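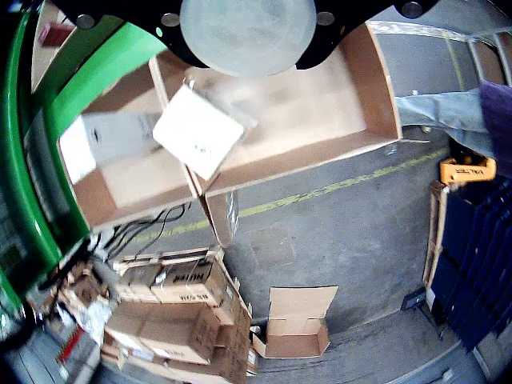

An open cardboard tray, shallow and brown.

Home | About us | Classes | Shop | Find us

About Londgate Bakery School

Londgate began when Hoi-yan Yau taught four neighbours to make bread in her kitchen in Baston and three of them came back. The fourth now runs a rival school, and we wish him well, mostly.

We moved to the old seed merchant's on Chow Street one February, when the heating didn't work and neither did the dough. Since then some 2,000 people have taken our beginners' day. A fair number still bake. The rest own very nice proving baskets.

Classes are kept to 8 people, which is how many fit round the bench without elbows becoming an issue. Fotis Christodoulou teaches sourdough and has firm views on salt. Lemlem Feyisa teaches flatbreads and has firm views on Fotis. Bookings go through Tien-fu Ko, who is patient on the phone until about half past four.

We don't do wedding cakes. We did one once. Please don't ask the bride.

Bring an apron and something to carry your loaves home in. Lunch is soup, with whatever bread went wrong that morning.

Comments

Yasaman M: Did the flatbread day with my sister. Hers puffed up, mine didn't, and she has mentioned it every day since.

Baston Pete: Is there parking yet?

Tien-fu (Londgate): Behind the chapel, Pete. Same as last time.

Contact us | © Londgate Bakery School | Back to top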